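Fladthorpe Repair and Reuse Room
Progress report to the Ní Chonaill Fund
January 24, 2019

Period covered

This report covers the work done since the grant began in September. The second payment falls due once the Fund has accepted it. Spending is set out in the separate budget sheet and is only mentioned below where it differs from the plan.

Opening and sessions

The room opened a fortnight later than we said it would in the application. The delay was caused by the electrical inspection, which found that the sockets along the back wall needed to be put on their own circuit. The landlord paid for the wiring and we paid for the new sockets. We have held 10 evening sessions since then. One was cancelled when the heating failed and the people booked in were moved to the following session.

Sessions run from half past six until nine. We had planned to finish at half past eight, but repairs started late in the evening were being left half done, and people then had to make a second trip to collect them. The extra half hour has mostly put a stop to this. It adds a little to the hire cost, which we have covered from the refreshments line.

Items brought in

Up to the end of the last session 51 items had been booked in for repair. Lamps, toasters and radios make up most of them. Clothing has been slower than we expected and the sewing machine has stood idle on several evenings. We think the posters are partly to blame, as the first version mentioned only electrical goods. The new version lists clothes, curtains and bags first.

Items that cannot be mended are offered back to the owner. If the owner does not want them we strip out plugs, screws, switches and cable and sort these into tubs for later use. The rest goes to the household waste site. We asked the site whether we could take small appliances from there to practise on and were told that its contract does not allow it.

Tools and stock

The Hovetti bench tester arrived in good order and is in use at every session. No electrical item leaves the room without passing through it. The soldering stations were out of stock when we ordered and we bought a plainer model, which has been good enough for the work so far. The saving was 8 pounds a unit and has gone towards safety glasses.

Stock is recorded in Ovo, the booking and lending software named in our application. It was harder to set up than we had expected. The import would not accept our old spreadsheet until the dates had been retyped, and this took two evenings. It now works well enough for bookings. The lending side has not been switched on, as we have not yet agreed what deposit to ask for.

Publicity

We printed 1,000 leaflets. Half went out with the parish newsletter and the remainder were left at the library, the surgery and the two schools. Most visitors who filled in the slip at the door said they had heard of us from a neighbour or from the newsletter. We do not intend to print more leaflets this year.

Problems

Storage is the main one. The cupboard we were promised is shared with the playgroup and is full by the end of each session. Items waiting for parts have had to be kept in the corridor, and the hall has asked us to stop doing this. A lockable metal cabinet would fit beneath the stairs. We would like to move money from the training line to pay for it and ask for the Fund's agreement.

Parts for older radios have also been slow to arrive. We now tell owners this when they book.

Next period

We plan to hold a daytime session once a month for people who do not want to come out after dark. A short course on changing plugs and fuses will follow, if the smaller room is free. The lending scheme will begin when the deposit has been settled.
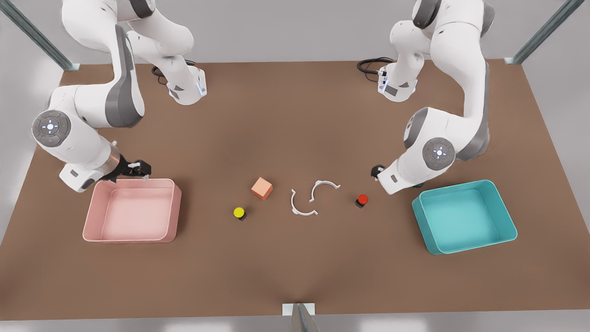

Two arms on either side of a brown tabletop, with small objects and two open plastic bins between them.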